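Review: Hokley dash camera

By Yeison Sotelo
April 3, 2023

I put the Hokley in my car in September after a driver backed into me outside a store on Bañuelos Street and told the officer I had hit her. It has been running ever since.

Setup took 8 minutes. Daytime video is clear, and I can read plates one lane over. At night they wash out under headlights.
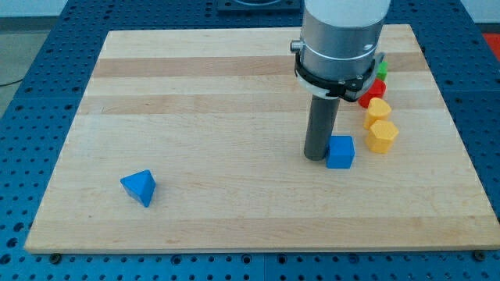 The crash sensor is too touchy. On the low setting it still saved a clip at every speed bump, and I had 200 of them before I turned it off. The suction mount has held. The app drops its connection a lot, so I pull the card and use my laptop.

I'd buy it again, but not for night driving.

Recent reviews
Dreken jump starter
Somel tire inflator
Tineke Schouten on roadside flares

We use cookies to improve this site. Accept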